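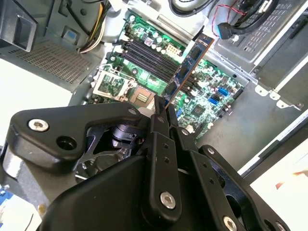 Re: [bench-automation] Drarkon gripper kit, anyone got one?
24 May 2025

On the bench-automation list, someone at Mirnside wrote:
> We're looking at the Drarkon kit from Koval for memory swaps on
> returned desktops. The brochure says "ready in an afternoon".
> Is it any good, and whose afternoon do they mean?

We've had one at Dronow since March, so I can answer the second part: ours, 11 times over.

The kit is decent once it's up. Two narrow fingers, thick black plates, hex screws you can get at without taking the whole thing apart. It holds a memory module upright without squeezing it like a lemon, and the wrist camera gives you a fair view of the slots. Lining up over the right one is where your time goes. The supplied routine assumes a board lying flat and square to the bench, and I'd love to meet one. We now teach it 3 points per case model and it behaves.

Things the brochure is shy about: the finger linkage is bulky, so cables want tying back before you start. It won't open slot latches unless you write that move yourself. And the price went from 2641 to "please call", which I did, and it was still 2641, plus 451 for the spare fingertips. Buy the fingertips.

Koval support answer emails — slowly, but in full sentences.

Would I buy it again? For a pile of identical desktops, yes. For the usual mixed pallet I'd keep a human and a decent lamp.

Happy to send our teach-point files if you mail me off list.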